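Chapter 4
Gathering Grasps: Where the Examples Come From

A learning system is only as good as what we show it, and this is the chapter where we start showing it things!
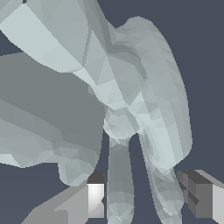
In Chapter 3 we built a small network that takes in a view from the wrist and gives back a single number, its guess at how likely a grasp is to hold. At the moment that number is worthless. The network has never met a grasp, good or bad, and it will rate thin air as highly as a mug handle. What it needs is a great heap of attempts, each one stored with its result, and gathering that heap is far more fun than most people expect.

We'll do all our gathering in simulation. A simulated gripper can try the same awkward shape all night, drop it every time, and be ready again in the morning (so can the shape). Better still, the simulator knows exactly where everything is, so the labels come free. When Asuka Ikeda and Pieter Engelbrecht put together the first Randlow set, they labelled real grasps by hand from video and managed 67 before lunch on a good day. Once they had moved over to Mizuno, the simulator we use throughout this book, labelling stopped being a job at all.

What counts as one example?

For us, an example has 4 parts: the view from the wrist just before the fingers close, the pose of the gripper, the width of the opening, and the result. The result is a one if the object is still held after the lift and a zero if it isn't. Please keep your zeros! Beginners love to throw failed grasps away, and then wonder why their network is so cheerful about everything.

Which objects?

Boxes and balls are fine for checking that your code runs, but they teach very little. Figurines are wonderful. They have limbs, gaps between the limbs, rounded backs that slide away from a flat fingertip, and narrow places that look easy to hold until you lift. We keep the meshes coarse, with flat facets you can see up close, and we leave them plain grey. Coarse meshes make the contact sums quicker, and plain ones push the network to pay attention to shape. Colour comes back in Chapter 7.

Our starter folder holds 16 meshes. For each one you will drop the object at a random angle, choose a random approach, and record 100 attempts. Approaches from below and from the side are allowed, so expect some very odd views, with the object filling nearly everything and only the fingertips to tell you which way round you are. Leave those in too.

Before you begin

You will need the Mizuno set-up from Chapter 2, a folder with plenty of room, and the logging script printed at the end of Section 4.2. Run the script once on a plain box and open the saved file by hand. Check that the view and the pose belong to the same instant. Anayeli Magaña's class at Clivevell lost a whole week's gathering to a log that was one step late, and every one of their files looked perfectly healthy.

4.1 Choosing an approach at random

Let's start with the direction the gripper comes from. Picture a ball drawn around the object, with the object's centre at its middle. Every point on the surface of that ball is a place the gripper could set out from.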